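Lunchbox season again

School has been back a few weeks now and I've already run out of ideas. Every October it's the same in our house – one kid wants crackers and nothing else, the other one comes home with the whole lunch still in the bag, squashed flat. So I asked on the Brovside parents' list what everybody packs, and wow, you all have opinions! I got 66 replies before bedtime.

The big winner was leftovers in a wide thermos (pasta, rice, even soup if the lid is any good). Second was what one family calls a "picky lunch," which is just bits of everything and no sandwich at all. I tried it and got half the cheese back, but the cucumber was gone, so I'm taking that as a win. Fruit is where we all seem to get stuck. Cut apple goes brown, whole apple gets one bite, and grapes are fine until they're loose in the bottom of a backpack. 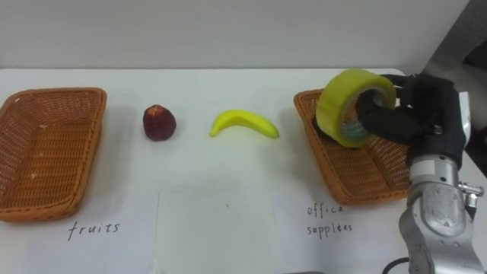 Fruit and baskets.

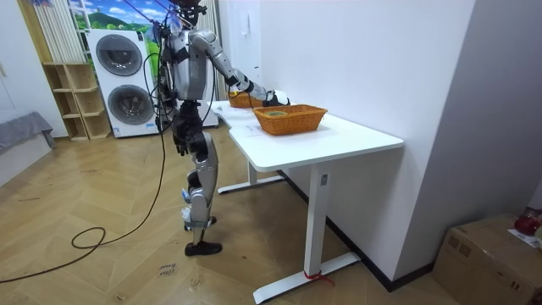
Refilwe Du Plessis wrote back that she quit packing fruit altogether and hands it over at pickup instead, when her two are so hungry they'd eat a lemon. She says they get through more of it in the car than they ever did at school, and the only downside is the sticky seat belts.

I'm stealing that one. Next month I want to do breakfasts, mostly the kind you can eat with one shoe on, so send me yours. And if anyone knows where to get spare lids for the small Papadakis tubs, please tell me – I have nine tubs and four lids.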